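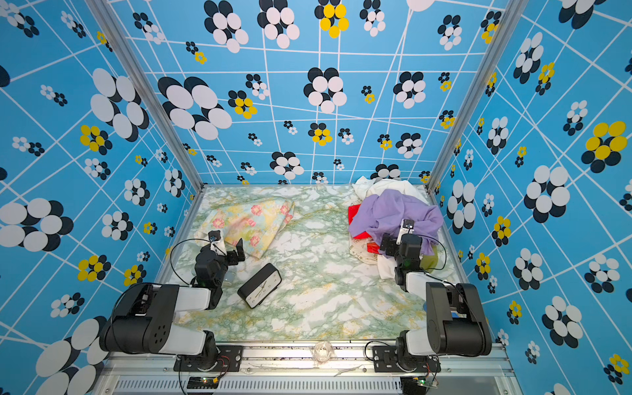
Cabina bimanual Lekex para talleres y clubes de robótica

Ref. LX-516. Equipo completo de sobremesa con dos brazos. Distribuye Bundero.

La cabina Lekex es un puesto de prácticas cerrado por tres lados y abierto por delante, pensado para clubes de secundaria, ciclos formativos y equipos que preparan la Liga Nallora. Los dos brazos van sujetos al perfil frontal y trabajan hacia el interior, sobre un tablero común. El alumnado maneja el equipo desde el lado abierto y el resto del grupo puede seguir el ejercicio sin meterse en la zona de movimiento.

Se entrega premontada. El centro solo tiene que atornillar las placas de los brazos, conectar las dos tarjetas de control y pasar la calibración inicial, que ocupa alrededor de 200 minutos la primera vez y bastante menos las siguientes.

Contenido del equipo

Estructura de perfil de aluminio con paneles laterales y trasero
Tablero con acabado tipo mármol
Dos brazos articulados con pinza
Dos cámaras de muñeca con su cableado
Dos tarjetas de control
Placas de montaje y tornillería
Programa Shi para aula, licencia de centro
Cuaderno de prácticas en castellano

No se incluyen el ordenador ni los objetos de prácticas. Para las sesiones de tela y objetos sirve lo que haya en el centro: camisetas viejas, pañuelos, un despertador, cajas pequeñas, un plato.

Para qué se usa

El cuaderno de prácticas está organizado en 8 sesiones. Las primeras tratan el movimiento de un solo brazo: posición de reposo, límites, velocidad, apertura de la pinza. A partir de la cuarta entran los dos brazos a la vez y el grupo empieza a trabajar con tela, que es donde se atascan casi todos los equipos. Una prenda arrugada no tiene un punto de agarre evidente y cambia de forma en cuanto se tira de ella.

El ejercicio principal es el de ordenar la mesa. Se deja un montón de ropa en una esquina y algún objeto rígido suelto, y el equipo decide qué brazo hace cada cosa y en qué orden. La Liga Nallora usa una variante de esta prueba en la categoría de iniciación. Conviene practicarla con montones distintos y no repetir siempre la misma colocación.

Las sesiones están calculadas para equipos de cinco alumnos: dos a los mandos, uno con el programa, uno anotando y otro colocando los objetos entre un intento y el siguiente. Los papeles rotan.
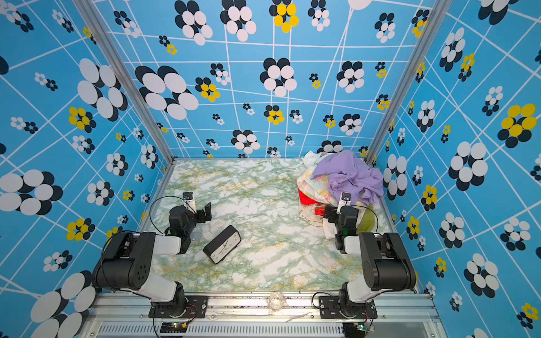

¿Se puede usar la cabina con un solo brazo conectado?

Basta con desactivar el otro brazo en el programa Shi, en el menú de configuración del puesto. Las tres primeras sesiones del cuaderno se hacen así. El brazo desactivado debe quedar en posición de reposo, fuera del recorrido del que trabaja.

Montaje y mantenimiento

La cabina necesita una mesa firme y una toma de corriente cercana. No debe colocarse junto a una ventana con sol directo – los cambios de luz afectan a las cámaras de muñeca y obligan a recalibrar a media clase.

Antes de cada sesión hay que comprobar que los cables de las muñecas tienen holgura suficiente y que no rozan en los codos. El perfil frontal y la rejilla inferior se limpian con brocha o aspirador de mano, con el equipo apagado. No use aire comprimido cerca de las tarjetas. El tablero admite un paño húmedo bien escurrido.

Las puntas de las pinzas son una pieza de desgaste y se venden sueltas.

Garantía y pedidos

Garantía de dos años en estructura y tarjetas, uno en brazos y cámaras. Quedan fuera los daños por caída y por modificaciones de la electrónica. Las modificaciones de las pinzas están permitidas – muchos equipos imprimen las suyas – y no afectan a la garantía del brazo.

Los centros educativos pueden pedir presupuesto a Bundero con el código de centro. El transporte a la península está incluido. Para Canarias, Baleares, Ceuta y Melilla se calcula aparte.

Ficha revisada en marzo de 2026. Sustituye a la de enero, que indicaba por error una sola tarjeta de control.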